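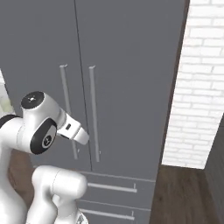 Monday, 6:40 p.m.

Troltness grant application is at draft three. The ceiling is 2,000 per classroom, paid in two parts, the second on receipt of a usage report. Our request covers one printer, filament for a semester, and the replacement nozzles I left out of draft two.

Compared the two machines again during my free period. The Zanden has the larger bed and an enclosed chamber. The Darko is open on three sides, but levels itself and takes standard nozzles. With 21 students in the group and a 40-minute period, leveling time matters more than bed size. Changed the request to the Darko. The budget table now has to be redone, including shipping.

Test print on the loaner: name tags, 0.2 mm layers, 15 percent infill. First batch lifted at two corners. Raised the bed temperature five degrees and added a brim. Second batch stayed down. Removing the brims by hand is slow and the students will want to use scissors, so I need flush cutters on the supply list.

Pisach lesson files imported without errors on the lab laptops except number 7, which still refuses to open the slicer. Reinstalled it twice. Suspect the graphics driver. Logged a ticket.

Section 4 of the form asks for "measurable student outcomes" in 500 words or fewer. Mine is over. Cut the paragraph on spatial reasoning and kept the pre- and post-unit design task, scored on the same rubric. The rubric has four levels, and the difference between two and three is not clear even to me. Rewrite before attaching.

Still missing: principal's signature, proof of enrollment, quote for filament. The online form times out and does not save, so all answers are in a separate text file for pasting.

Tomorrow: call about the quote, dry the white spool overnight, swap the power strip in the back row.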